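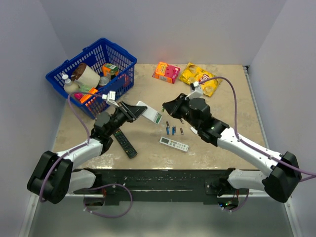 Sorting table with basket, batteries and boxed item before packing

SIRNSIDE STORE AND PACKING ROOM
Sorting Table Inspection Checklist, with Comments
Form 254, sheet 1 of 1
Inspected 3 December 2021
Area: Packing room, table 40
Previous inspection: October

Marks used: OK = acceptable. C = acceptable with comment. A = action needed. N/A = not applicable on this visit.

1. TABLE AND SURROUND

1.1 Tabletop clean, no residue from earlier loads: OK

1.2 Tabletop free of chips, lifted patches and sharp spots: C
Comment: The mottled finish makes small chips hard to find by eye. Surface was checked by hand. One shallow mark near the back wall, smooth to the touch. Recheck at next visit.

1.3 Back and side walls sound, no gaps where small items can lodge: OK
Comment: Pale walls wiped down. No staining after cleaning.

1.4 Metal rail at right edge of tabletop secure along full length: C
Comment: Rail is firm. Dust had collected in the joint between rail and wall. Use the narrow brush, not a wet cloth.

1.5 Lighting adequate for reading small print on labels: OK

2. BASKET

2.1 Basket free of cracks, including at handle joints: OK
Comment: Blue plastic basket, mesh side. Handle moves freely and stays where it is put.

2.2 Mesh clear of torn labels, string and food residue: OK

2.3 Basket stands flat and does not rock when loaded: OK

2.4 Load within basket limit: C
Comment: Weight acceptable. The limit on the Barbu storage sheet is given per shelf and cannot be read across to a basket. Form to be corrected.

2.5 Heavy items low, light items above: A
Comment: Tin can and juice carton should go in first and be placed against each other. Paper cups should not share a layer with cans.

3. FOOD AND DRINK CONTAINERS

3.1 Bottles upright with caps fully closed: OK
Comment: White bottle standing at the left end of the basket. Cap checked by hand, tight.

3.2 Cartons undamaged, seams and corners dry: OK
Comment: Orange and green juice carton. No softening at the base when pressed.

3.3 Cans free of dents at rim or seam, no swelling: C
Comment: The silver can lay partly hidden behind other goods and had to be lifted out for checking. No dent found. Cans should be placed so that the rim can be checked without unloading.

3.4 Paper cups upright, tops secure: A
Comment: Cup with brown domed top was lying on its side. Stand cups up or hold them back and load them last. If a cup has held liquid, remove it from the load and wipe the basket floor.

3.5 Food containers and cleaning products kept in separate baskets: N/A

4. BATTERIES

4.1 Batteries kept apart from food and drink: C
Comment: Cluster of batteries was on the tabletop, outside the basket. Separation is acceptable. Location is not a storage point, see 4.3.

4.2 No leakage, corrosion or swelling: OK
Comment: Each battery turned over and checked. Ends clean.

4.3 Loose batteries held in a lidded, nonmetal tray: A
Comment: No tray in use at time of inspection. Loose batteries can roll against each other or reach the metal rail. Issue one tray, stock line 1007, and label it.

4.4 New and used batteries separated: A
Comment: No marking system at this table. Tape the ends of used batteries and move them to the Sudberg collection box at the end of each shift.

5. BOXED AND CARDED GOODS

5.1 Small boxes closed, flaps not torn: OK
Comment: White and green box, flat, card-like. Corners square.

5.2 Flat boxes loaded on edge at the side of the basket: C
Comment: Not yet loaded when checked. Place after cans and cartons. Do not lay flat under a bottle.

6. HOUSEKEEPING

6.1 Floor below table clear: OK

6.2 Spill kit within reach and complete: C
Comment: Kit complete except for absorbent pads, which are down to the last pack. Reorder through Vasar on the normal monthly list.

6.3 Waste and recycling bins not overfilled: OK

6.4 Current loading order posted at table: A
Comment: Posted copy is the old version and still shows paper cups in the first layer. Replace.

ACTIONS

A1. Reload basket with cans and cartons at the bottom (2.5). Before dispatch.
A2. Stand or remove the paper cup, check basket floor (3.4). Before dispatch.
A3. Supply and label battery tray (4.3). Within 30 days. Until then, no loose batteries to be left on the table between shifts.
A4. Start taping and separating used batteries (4.4). Next shift.
A5. Replace posted loading order (6.4). Next shift.

Result: Table may stay in use. A1 and A2 to be signed off at the table by the shift lead. Keep this sheet with the October copy.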